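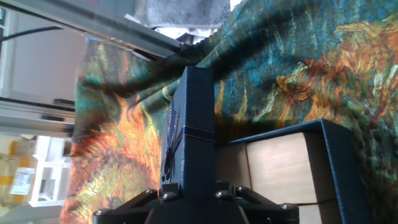 4.2 Retention of lidded boxes

Lidded gift boxes get kept. This was the clearest result in the Kinham household survey and the one we least planned for, the original question being about kerbside recycling and nothing else. Of 3,471 packaging items logged by the 334 participating households, plain cartons mostly left the house within a fortnight of being opened. Boxes with a separate lid did not. Colour seems to matter here, though we did not set out to test it. Dark blues and blacks, a lid like the navy one in Figure 1 for instance, rectangular and with a narrow flat side, were described over and over in the diaries as "too good to chuck". White and kraft-coloured lids, hardly ever. We return to this in section 5.

Reasons given for keeping were coded by two of us (Dhillon and Eklund) working seperately, with disagreements settled afterwards by discussion. Most common: reuse as a gift box next December. Then storage, meaning cables, batteries, sewing bits, spare keys, kids' cards. A smaller group could give no reason. These entries tend to be short ("just in case", "dunno, nice box") and we have left them as their own code instead of folding them into storage. Girish Dhillon argued for folding. Still a live question.

Lid and base part company more often than expected. Participants would report using the base as a drawer divider in the kitchen or laundry and then, some weeks later, log the lid on its own as a tray, a saucer for a pot plant, or rubbish. The diary form had one line per item, so a box that split into two uses had to be squeezed onto one line or entered twice. Different households did different things. We fixed what we could in the follow-up calls, but the counts for separated lids should be read as a minimum.

Regional differences were small. Flemis households kept slightly more and gave more away through op shops; Kinham households were more likely to put boxes in the garage and forget them. Vonden has a monthly swap table at the library, and this turns up in the diaries a lot. Boxes went there full of other things and came home empty, or not at all. Whether that counts as disposal is unclear. We coded it as reuse.

A note on timing. Diaries ran for 14 months, so some households had two Christmases in the record and late joiners had only one. The retention rates given in this section are adjusted for that, the raw ones are in the appendix. Bin audits were not done at Pinto, access fell through, and self-report is all we have for that site. People probably under-report what they throw out. By how much, no idea from this data.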